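Home | Course notes | Timetable | Practice rooms | Contact

Keyboard Skills for Adults, Week 4: the pedals
Reading time: 2 minutes

Hello again! Last week we got as far as playing legato with the fingers alone, and I promised you could finally put your right foot to work. These notes cover what we did on Wed 11 October, plus a bit I ran out of time for (sorry, I went on far too long about harpsichords and the year 1698).

The right pedal lifts the dampers, so the notes carry on after you let go of the keys. Most beginners press it at the same moment as the chord. Try it the other way round: play the chord, then press. When the next chord comes, let the pedal up as your fingers go down and catch it again straight after. It feels like patting your head and rubbing your tummy for a few days, and then it settles.

Keep your heel on the floor. I can hear a stamping foot from the corridor!
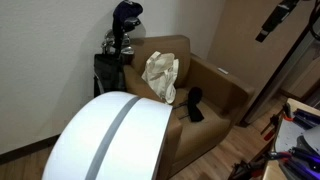 On a digital piano, have a look at polyphony before you blame your playing. The old Moodley in the Dultthorpe room has 64 notes of it, and each held note uses one up (two, if you've layered strings over the piano sound). Hold the pedal through a long run and the earliest notes quietly drop out. The Cesance upstairs copes better, though its pedal slides about, so put the rubber mat under it.

Some cheaper pedals are simple switches, on or off. Half-pedalling won't work on those, so leave exercise 4 if that's what you have at home.

For next time:
Exercise 2, hands together, changing pedal on every chord.
The Drekside waltz, first page only, left hand with pedal. Slowly, please!
Listen to one slow piece you like and jot down where the sound clears.

If you missed the August taster and haven't got the blue chord sheet, ask me and I'll print you one. Bring flat shoes, too. I tried teaching this in boots last year and couldn't feel the pedal at all.

Contact the course office | Back to top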